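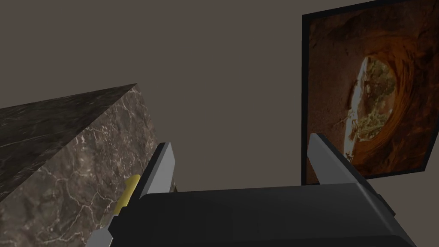
How Marble Is Made

Marble is a rock that used to be a different rock. Most of it began as limestone, and limestone began as shells.

Long ago, tiny sea animals lived in warm, shallow water. When they died, their shells sank to the bottom and broke into bits. More shells fell on top. Over millions of years the pile was pressed together until it turned into limestone. If you look closely at a piece of limestone, you can sometimes find a whole shell in it.

Heat and squeezing

The ground under your feet moves very slowly. Sometimes limestone gets pushed deep down, where it is hot and the weight of the rock above is huge. The limestone does not melt. Its tiny grains grow into bigger crystals that lock tightly together. The old shells disappear, and the rock is now marble.

A rock that has been changed this way is called a metamorphic rock. "Metamorphic" comes from Greek words about changing shape.

Where the colors come from

Pure marble is white. Other colors come from things mixed into the limestone before it changed. Clay and iron can make it brown, red or yellow. Material left from dead plants and animals can make it gray or black.

The thin lines in marble are called veins. Some formed when the rock cracked and water carried minerals into the cracks. The minerals stayed behind and filled the gaps, so a dark marble can have white or cream lines running through it.

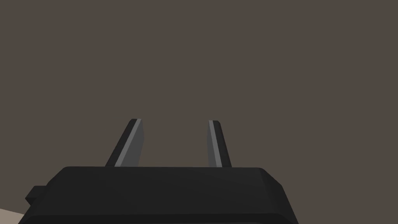

Getting it out of the ground

A place where stone is dug up is called a quarry. The quarry at Josirstead is 39 meters deep. Workers there cut the marble with a long wire covered in bits of diamond. Water runs over the wire to keep it cool.

Angelica Belmonte has cut stone at Josirstead for 30 years. She checks each block for cracks before it is lifted out, as a cracked block can split on the truck.

Try this

Put a small chip of marble in a glass and cover it with vinegar. Watch for tiny bubbles on the stone. The vinegar is an acid, and it reacts with the marble to make a gas called carbon dioxide. This is why you should wipe up lemon juice if you spill it on a marble counter.

Words to know

Crystal: a solid whose tiny parts are arranged in a regular pattern.
Quarry: a place where stone is cut from the ground.
Vein: a thin line of a different mineral in a rock.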